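Packing room meeting, Friday, 9:15 - Rovine, back bench
Present: Randi Hedlund (chair), Roy Bloxham, Uwe Kuhlmann, Ginette Paquette (notes). Ludger Rieger joined at item 3, truck was late.

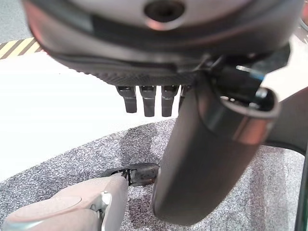 **1. Last minutes**

Fine except for one thing. Roy says he never agreed to sort the label drawer, he agreed to *look at* the label drawer. Changed. Randi asked if he had looked at it. He has. It needs sorting.

Carried over from last time:
- hooks for the tape guns - done, Uwe
- floor mat by the sink - ordered, not here
- key for the tall cabinet - still missing, see 6

**2. Benches**

Long talk about this one. Left bench has turned into a parking spot again. Returns, somebodys lunch bag, two half-rolls of bubble wrap, the old scale. Uwe wants the left bench for small parcels only and everything else goes on the right. Roy against - says right bench is too close to the door and the paper blows off when the dock is open. Ginette suggested a clip rail for the paper. Roy ok with that if the rail is on the wall side and doesn't catch sleeves.

Agreed: left bench small parcels, right bench Nosura boxes and anything over 5 lb. Bench tops cleared at the end of each shift, cleared meaning wiped too. Old scale goes. Randi to check with the office whether it's on the asset list before it gets tossed.

Trash can stays between the benches. Uwe wanted it moved, no support.

**3. Nosura gift boxes**

Ludger in at this point.

Order for June is up to 2000 boxes, depending on what the store people confirm. Randi wants the flats unpacked in batches and not all at once like last year, when you couldn't get to the sink. Ludger can hold the rest on his side of the dock as long as they're wrapped. He doesn't want them past the end of the month.

How to fold: still two ways going. Roy folds the short flaps first, Ginette the long ones. Both hold. Roy's is faster, Ginette's corners are cleaner. Tried one of each on the bench and Uwe pushed down on them with his elbow. No real difference. Agreed short flaps first for everyone so the stacks match, long flaps first for window display boxes.

Tissue - one sheet, not two. Card goes on top of the tissue, printed side up. Ginette has found a lot of them upside down when repacking returns.

Ribbon: the wide stuff frays when cut with the bench scissors. New scissors, please, and please keep them OFF the tape. Ginette will put a colored tag on the handle.

Roy asked about stickers on the lids. Randi: not until marketing picks one. Roy: they said that in the spring. Noted.

**4. Shelving**

Kohlhase quote is in. Randi passed it around. Covers the back wall only, corner unit is extra. Uwe thinks the corner unit is a waste, things go in there and die. Ludger would like it for the straps and blankets, which live on the floor right now. Went back and forth a while.

Decision - back wall yes, corner no. Uwe will put up a plain rail for Ludger's straps. Blankets folded on the bottom shelf, next to the filler bags.

Shelf order, bottom to top:
- blankets, filler, heavy rolls
- flats, big sizes
- flats, small sizes
- tissue, ribbon, cards
- top shelf nothing heavy, and nothing you need every day

Shelf depth on the quote is 60 cm. Roy to measure the big flats before we sign, he thinks they stick out past that. If they do, we ask for the next size up.

Somebody has to empty the old shelves before the new ones come. Uwe and Roy, after lunch the day before. Use the rolling cart, and label what comes off. Last time there were mystery cartons in the hallway for weeks.

**5. Pickups**

Vorer wants everything on the dock by 5 p.m. from now on, was half past. Ludger says the driver is fair about it but won't wait. That moves last packing up by half an hour. Ginette worried about the late orders that come over from the store. Randi will ask the store to send their list earlier. Until then late ones go out next day and get marked so they're first on the cart.

Cages: don't overfill. Ludger had one with the gate tied shut with ribbon. Laughter. Ludger not laughing much.

Fragile labels on two sides, top doesn't count because stuff gets stacked.

**6. Odds and ends**

Cabinet key. Uwe checked the coat hooks, Ginette did the desk drawers. Randi to get a locksmith price if not found by next meeting. Roy says the lock can be jiggled. Please do not jiggle the lock.

Sink drains slow. Glue brushes are NOT to be rinsed in it, use the bucket.

Light over the right bench flickers. Uwe has a tube, needs the tall ladder, ladder is with Ludger. Ludger will bring it back.

Box knives - blades in after use, all of them, every time. Dead blades in the tin with the slot.

Radio: shared, whoever's in first picks, changes at lunch.

**Actions**

| Who | What |
|---|---|
| Randi | asset list / old scale, Kohlhase order once measured, store list timing, locksmith price |
| Roy | measure big flats, label drawer (sort), help empty shelves |
| Uwe | clip rail, strap rail, light tube, empty shelves |
| Ginette | scissors and tags, sample box of each size for the shelf, type up fold order |
| Ludger | ladder, room for flats on dock side, confirm cutoff with Vorer |

Roy asked that the fold sheet have drawings. Ginette says she can't draw. Uwe will draw it.

Finished 10:05. Next one same time in two weeks, Uwe takes teh notes.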